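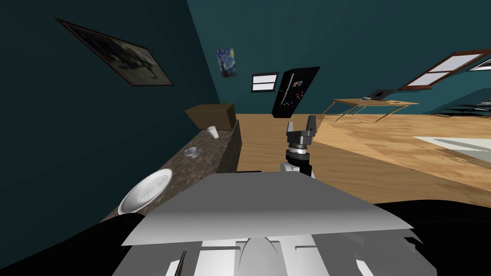

Swirly night sky on a teal wall, little window next door to it.

19th March

So I'm back from Palia, my legs still hurt, and I have eaten my own weight in toast since I got home. A few of you asked for the long version of the trip, so get a coffee.

I'd wanted to go up to the tea country for years and kept putting it off (the flights, the rain, my knees, take your pick). Then in December I saw that Stoica had places left on their small-group walk and I booked it before I could talk myself out of it. Stoica is one of those outfits run by people who used to grow things for a living and still do, a bit. You sleep on the estate, you walk with someone who grew up there, and you get fed far too much. There were other walking trips with nicer websites, but theirs was the only one that told you plainly what the toilets were like. I respected that!

Getting there is the dull part. Bus from the coast to Plarport, wait in Plarport, then a smaller bus up the hill with 59 hairpin bends. They're numbered, on little painted stones, and I do not recommend reading them out loud if you get carsick. The woman beside me slept through the whole lot with a bag of onions on her lap. I was gray by bend 16 and stared at my shoes from then on.

But then you step off and the air is cool and smells like wet leaves, and you forgive the bus pretty quickly.

The first walk was an easy one through the tea, just to get us used to the height (the bungalow is a bit over the line where I start puffing on stairs). The second day was the proper one, up through the forest to the Lanus ridge. The sign at the top says 2000 meters and I hugged it. I'd been told we might see hornbills, and we did, two of them, way off across the valley making a racket like somebody dragging a chair. No elephants, only very fresh evidence of elephants, right in the middle of the path. Our guide poked it with a stick, looked at the trees for a bit, and said we'd take the other way down. Fine by me.

Leeches: yes. Wear the long socks. I bought the cheap ones and regretted it by lunchtime. Salt works but so does just flicking them off, once you stop squealing.

What I liked most was the slow stuff. One afternoon it poured and the walk was called off, so we sat on the porch and got a lesson in why the shade trees are planted where they are, and which ones the estate is putting back along the stream so the animals have a way through. I thought I'd be bored and I ended up asking so many questions that dinner was late. Sorry, everyone.

Money, since it always comes up in the comments. The walk itself was 410 for the four nights, with all meals and the guide but not the buses. Tips are extra and there's no card machine, so bring cash up from Plarport. The one ATM at the bus stand was out of order on my way in and working on my way out, typical.

Things I'd pack again: the rain cape, a headlamp, the big bar of chocolate. Things I carried up a mountain for no reason: a hair dryer, two novels, jeans.

I'm already looking at their bird week for next winter - my knees haven't been told yet. If anyone has done it, let me know whether the early starts are as early as they sound.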